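**Plultavley chapel – hymn and reading sheets, printing trouble**

Logged by me again (Leidy Huamán), 2004-05-05

Right, so the reading sheets are still coming out wrong. Wendell Whitlock is preaching on Malachi next month and wants the verses printed large down the left with the hymn numbers beside them. Lovely idea! On my screen it looks perfect. On paper the verse numbers have all slid into the words, so chapter 2 reads as one long muddle.

### What I've tried so far

- Switched the printer off and on (twice, I know you'll ask).
- Saved the file under a new name and opened it on the office computer. Same muddle.
- Took the verses out and pasted them in again from the Sillness Bible program. Worse – now every "LORD" prints as a little box.
- Printed the notices instead. They were fine, so I don't think it's the ink or the cable.
- Changed the lettering to the plain sort. The boxes went away and the verse numbers stayed put on page one, but page two is as bad as ever.

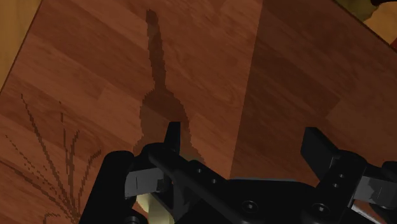

### Reply from Irano help desk, and what I did next

Mr Mbeki rang back and said the Sillness program uses its own lettering, and that pasting as plain text should cure it. I did page two that way and it printed properly, hooray. The hymn column has now jumped to the right, though, and hymn 155 has lost its last verse altogether.

### Still to sort

- Hymn column on page two.
- We need 44 copies, and I've 20 good ones of page one.
- Wendell would like the footnotes back in. I've said we'll see.

Please leave this ticket open for now.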